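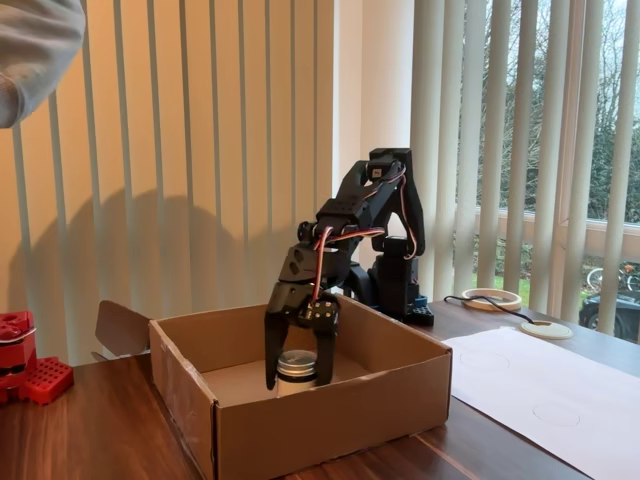
Doesn't the planner just replan every time the camera sees something new, and if so, why is it so calm? That was Tamsel, sitting beside me at the Bastuvbridge open day before the first talk had properly started, and I'm glad it got asked so early, as the answer took up most of the morning and was the best bit of the whole visit.

I'd gone over for the Flendness workshop's summer open day on August 3, 2026, mainly for the software. Flendness builds on small hobby-class servo arms, the sort with brackets and loops of coloured wire, and everything interesting happens on the laptop. They have a control stack called Prestero, and a perception package called Wiegand that feeds it. I've been reading the notes for both since last September and had a list of questions on my phone, most of which were dealt with before I could get it out of my pocket!

So, the replanning. Prestero doesn't throw its plan away with each new camera frame. It keeps a short stretch of joint targets (the next 9, by default) and blends any fresh plan into the far end of that stretch, so the motors never see a jump. We were shown a log of a run with blending switched off, and the elbow trace looked like a saw blade. Switched on, it was a nice lazy curve. The price is a delay: if you move the object at the last moment, the arm carries on towards the old place for a little while before it comes round. You can shorten the stretch if you like, and the notes give a sensible lower limit, below which cheap servos start to chatter.

The second half of the morning was about Wiegand, and this is where I filled most of my notebook. The task they're working on sounds dull when you say it out loud. Pick a small round thing out of a cardboard box and put it down inside a circle drawn on paper. But a box is a nasty place for software! The walls hide the object from any camera that isn't nearly overhead, the gripper hides it from the ones that are, and a shiny lid throws back whatever light comes through the blinds. Wiegand's way round this is to stop looking at a certain point. Once the fingers drop below the rim it freezes the last good estimate of where the object is, and from then on it relies on the joint readings alone until the fingers report that they've closed on something. I had assumed there would be some clever trick for seeing through the clutter, and I was oddly pleased to find that the trick is knowing when to give up.

Circles are handled separately. The detector fits an ellipse to each drawn line and works out the tilt of the camera from how squashed the ellipse looks, so you don't need to print a calibration sheet before you start. You do need to stop the paper sliding about. 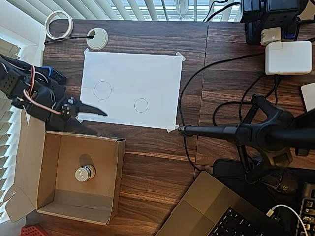 The two sizes of circle matter more than I'd thought. With the large one, the planner has plenty of places it could put the object down, and it picks whichever asks least of the wrist. With the small one there's hardly any choice, so it may have to come in at an awkward angle, and you find out very quickly how good your arm model is. I asked whether the circle size was passed in as a setting. No, it all comes out of the ellipse fit, and the planner is simply handed a region and told to land inside it. Lovely! It means you could draw a square or a wobbly bean, provided somebody writes the detector for it.

After lunch (cheese rolls, very good, gone early) there was a session on the tooling, and I'd happily have sat through it twice. Every run is written to a single file with the joint readings, the camera frames and the plan as it stood at each moment, all on one clock. The viewer lets you drag a slider and see what the software believed at that instant laid over what the camera saw. The practice set we were given had 1,618 runs in it, of which 1,478 were marked as good placements. The rest are the ones you want to spend your time on. I opened a few at random and in three of them the frozen estimate was fine and the fault was in the hand-over afterwards: the fingers had reported a grip slightly too soon, and the lift had begun before they were properly closed.

There's a setting for that, a pause between "closed" and "lift", given in milliseconds. It ships at 100. People in the room had strong views about it, ranging from far too long to nowhere near enough, and the discussion was still going when the tea came round. My own feeling is that it ought to depend on the motor current, and I was told there's a branch that does so but it isn't merged yet.

A few practical things if you're thinking of going to the next one. The room gets warm by mid-afternoon. Bring your own laptop, with the viewer already installed, as the download is slow when everyone tries it together. The bus from Bastuvbridge station stops at the bottom of the hill and the walk up is steeper than the map suggests. I came home with the practice set on a memory stick and have been dragging that slider back and forth most evenings. I've got as far as the small-circle runs, and I'm going to try a shorter blend on my own arm next.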